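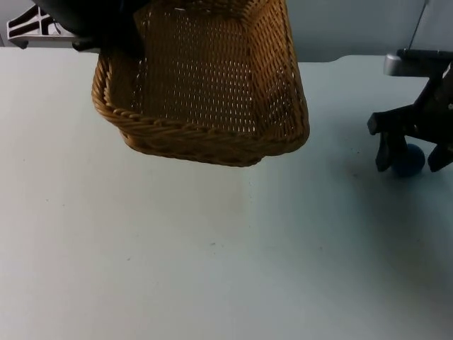 Reading time: 3 minutes

Section 4. Care of Woven Baskets and Light-Colored Work Surfaces

This section applies to woven wicker baskets kept in the activity rooms at Rodport and to the pale tables on which they are used. It should be read together with Section 3, Storage of Small Items. Questions may be directed to Sena Aryee in the Rodport supply office.

4.1 Before You Begin

Have the following ready:
One soft brush with natural bristles
One dry cloth and one damp cloth
A small dustpan
A tray or lidded box for loose items

Clear the table of balls and other small objects and place them in the tray. A ball left on a bare surface may roll when the table is wiped.

4.2 Emptying and Brushing the Basket

1. Remove all contents. Tilt the basket until the whole of the interior can be seen.
2. Hold the basket over the dustpan and tap the base lightly with an open hand.
3. Brush the inside along the direction of the strands. Work from the rim toward the base.
4. Turn the basket over and brush the outside in the same manner.
5. Brush the braided rim last. Dust collects between the twists and should be worked out with the tip of the bristles.
6. Check the small gaps in the weave against the light. Repeat step 3 where any remain blocked.

Note: A basket with a regular, open weave will shed small particles through its base whenever it is moved. Brushing should be completed before the table is cleaned.

Caution: Do not soak the basket. Do not place it on a heater or in direct sun to dry. Wicker that dries too quickly becomes brittle and may split at the corners.

4.3 Cleaning the Surface

Light surfaces show crumbs and specks readily and should be checked after each session, as well as at closing.

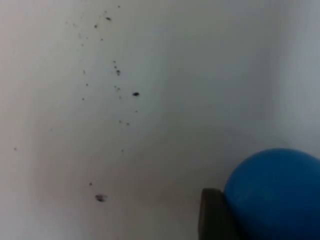 1. Sweep loose particles toward the dustpan with the dry cloth. Use short strokes in one direction.
2. Lift any larger clump with the edge of the cloth. Pressing down on it will spread the dust and may leave a gray mark.
3. Wipe with the damp cloth, starting at the far edge and finishing at the near edge.
4. Dry the surface fully before returning the basket.
5. If a dark spot remains, apply one drop of mild soap to the damp cloth and rub gently. Wipe again with clean water.

Caution: Scouring pads and bleach must not be used. Both will dull a matte finish.

4.4 Returning Items to Use

Set the basket down on its base, away from the edge of the table. Replace the contents with the heaviest items first. Broken strands should be trimmed flush with small scissors. A basket with a loose rim is to be withdrawn from use and sent to Kwame Quansah for repair, with form 204 attached.

Replacement brushes are ordered under stock number 79. Requests should reach the supply office by the end of September.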